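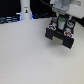 A white tabletop with a matte surface.

How to paint an old table matte white (and have it last)

I love a white table. Breakfast looks better on it, jigsaw puzzles are easier on it, and a tired old op shop find can look brand new after a long weekend of puttering in the garage. I've done three now, and the last one, a 900 mm wide kitchen table from the second-hand barn on Somogyi Road, is the one I'm proudest of. It cost me less than a bag of good coffee beans!

What you'll need

A mild degreaser or sugar soap
Sandpaper in 120, 180 and 320 grit
A sanding block
Wood filler and a small filling knife
Stain-blocking primer
Matte white furniture enamel, water-based
Clear matte topcoat, water-based and marked non-yellowing
A small foam roller, plus a spare sleeve or two
A decent angled brush for the edges
Painter's tape, drop sheets, dust mask, lint-free cloths

I used a tint called Kullano, which is a very soft white with the tiniest bit of grey in it. Bright brilliant white is lovely too, but it can glare under a kitchen downlight, so take a sample home and look at it in the morning and again at night before you buy the full tin.

Before you start

If the old finish could be from before the 1980s, pick up a lead test kit from the hardware store and use it before any sanding. If it comes up positive, stop there and get proper advice.

Pick your weather as well. I paint in May, when it's dry where I live and there aren't many bugs about. Cold garages slow everything down, so check the temperature range on your tin.

Step 1: Wash it

Scrub the whole top with sugar soap and warm water, then go over it twice with clean water. Do the underside of the edge too, where everyone's fingers have been for thirty years. Leave it to dry overnight.

Step 2: Fill and sand

Push filler into any dents, leaving it slightly proud, and let it harden. Start with the 120 grit to knock back the old shine, then move up to the 180. You don't have to get down to bare wood. You want an even, dull surface with no glossy patches left. Wipe your hand across it with your eyes shut - your fingers will find ridges that your eyes skip right over.

Vacuum, wipe with a damp cloth, wait, wipe again.

Step 3: Prime

Roll on a thin, even coat of primer. If brown or yellow marks bleed through as it dries (hello, old tea rings), put on a second one. My Jamen table, a pine thing my sister handed down, had knots that came straight through two coats of ordinary primer, and I ended up spot-coating each one with shellac. Lesson learned.

Sand lightly with 320 once it's fully dry.

Step 4: Paint the top

Now the fun bit! Do the edges with your brush first, then load the roller and work in strips the full length of the table, always rolling back into the wet edge. Finish each strip with one very light pass, end to end, all in the same direction. Then walk away. I mean it - touching up matte paint once it has started to set leaves a shiny smear that you'll see every single time you sit down.

Wait at least 6 hours between coats, or whatever your tin says if it's longer. Three thin coats beat two thick ones. Give it a whisper of 320 between each.

Step 5: Topcoat

Stir the clear coat gently and thoroughly. The ingredient that makes it matte sinks to the bottom, and a poorly stirred tin can dry patchy. Don't shake it or you'll be rolling bubbles. Two coats, thin, same direction as before.

My neighbour Ehsan Hosseinzadeh swears by a foam pad applicator for this part and his sideboard is gorgeous, so give that a go if rollers leave you with an orange-peel texture.

Step 6: The hard part, which is waiting

Dry to the touch comes quickly, but full cure takes weeks. I gave mine 8 days before anything went on it at all, and used placemats for a good while after that. Skip tablecloths at first, especially vinyl ones, as they can stick.

Looking after it

Warm water, a drop of dish soap and a soft cloth will do nearly everything. Stay away from the white melamine sponges; they polish matte paint into glossy spots. Turmeric and red wine need wiping up straight away. For small scuffs, try a pencil eraser, very gently.

Keep a little jar of leftover paint with the colour name on the lid. If you get a chip, dab it in with an artist's brush, let it dry, and dab again.

Next up for me is a set of mismatched chairs, and I'm leaning toward a deep green for those.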